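Extension leads: what do you do with the spare ones?

mujic_k
We moved in April and I found 24 extension leads in the old flat. I live alone. My partner at the time owned one lamp. Do people keep these, and where? The drawer is full and the drawer next to it is worried.

zsofia_d
Keep the ones with switches, bin anything with a cracked plug, give the rest away. I did this last year and got it down to a single shoebox.

Pestesura
Disagree. The day you give one away is the day you need to run the Christmas lights from the landing. I have a hook in the hall cupboard and they all hang off it — the cupboard no longer shuts, but that's a separate thread.
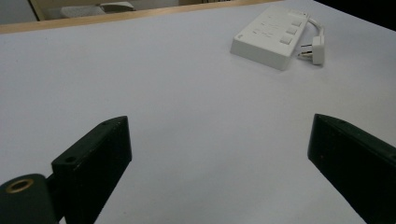

Coil them loosely and put a bit of masking tape on each with the length written on it. Two minutes a lead. You'll never again unroll one to find it stops a foot short of the hoover.

benitz400
Masking tape goes gummy. Use the paper tags you get for luggage, 100 for next to nothing.

mujic_k
I'm not buying 100 tags for 24 leads. That's how I ended up with 24 leads.

zsofia_d
Pestesura, a hook is not storage, it's a knot with ambitions. And please don't plug one into another to reach the landing.

Pestesura
It was one time and it was a short one.

hailu
Our tip has a small electricals bin by the gate, it takes cables. Check yours before you drive over, mine shuts at 4.

mujic_k
Ta, will look. Have kept nine so far. One of them might be an aerial.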